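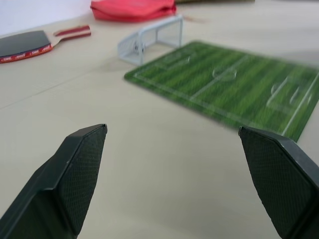 My brother and I had one game between us when we were small, and it was table soccer. I don't mean the big kind with the rods, which our cousins had and we envied terribly. Ours was the kind where you put a pitch down on the kitchen table, set out your players, and flick them at the ball until somebody's mother needs to serve dinner. We played it every rainy weekend for years, and I have been thinking about it all winter, ever since Desta Habte mentioned over coffee that she'd grown up playing it too.

Well, one thing led to another (it usually does with Desta) and now we have a regular game going. Four of us so far: Desta, me, Gebremedhin Bogale from up the street, and Akua Acheampong, who swore she was only coming for the snacks and has beaten every one of us at least once.

I'd forgotten how much the mat matters! When we were kids ours was an old green blanket with the lines drawn on in chalk, and the center circle was more of a center potato. A proper printed mat, with the light and dark stripes like fresh mowing and all the white lines where they should be, still feels like a luxury to me. The stripes don't do anything for the play, I know that. I love them anyway. You line up a shot from just outside the penalty area and for a second you're in a real stadium, with floodlights and a man selling peanuts.

A few things I've learned, in case you're tempted to start up a game of your own. Store the mat rolled, never folded, because a crease across the halfway line will send the ball wandering off like a toddler in a supermarket. If yours has been folded already, lay it out flat overnight with some heavy books on it. I used cookbooks, and it came out fine by breakfast. Leave yourself plenty of bare table around the pitch as well, for elbows and tea and the players who have been sent off.

We play halves of 10 minutes on the oven timer. We tried 20 and it was too long for everybody's backs, mine especially. Gebremedhin would like a league table and a cup. He has already named the cup the Minthorpe, after the street he lived on as a boy, and I expect he'll get his way by June.

My brother is coming to stay in a couple of weeks and I haven't told him about any of this. I'm going to have the pitch laid out when he walks in, and I plan to offer him first choice of ends, though I'll be keeping the seat nearest the cookies.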